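The Pencil Cup Will Be Empty by Friday

Every December I buy something to put other things in. Last year it was a set of bins from Vastovine, thirteen of them, which I filled in an afternoon and have not looked into since. The Truleo catalog calls this a system. I call it moving the pile indoors.

My complaint is with the pencil cup in particular. It is the most widely owned container in the working world and the least obeyed. Pens live next to it. Scissors live near it. The cup stands there like a hotel with its lights on, and the guests sleep on the lawn.
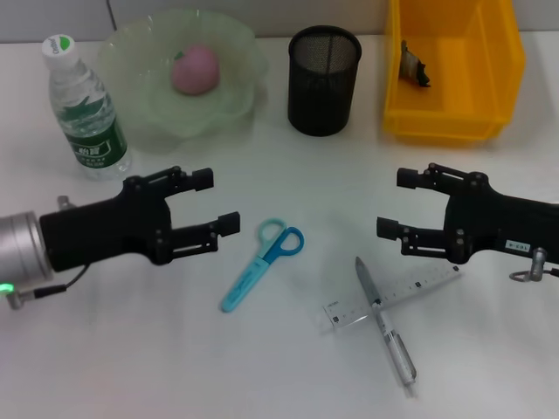 3 min read

A black mesh cup with nothing in it, then, and a pen, a ruler and a pair of scissors lying out on the white tabletop. I find this reassuring. The yellow bin has at least picked up something small and crumpled, as bins do. The pale green bowl got the round pink thing, and I would have made the same call, because a bowl with a wavy rim has to be given something nice.

I don't think we are lazy. A pen in a cup is a pen you have to go and get, and the whole appeal of a desk is not having to go and get things. Flat surfaces win on convenience every time. Maruyama could sell me a cup for 200 dollars and I'd still put the scissors down wherever my hand happened to stop.

So keep the cup if you like the look of it — I do. Dust it now and then. Just stop apologizing to visitors for the pens.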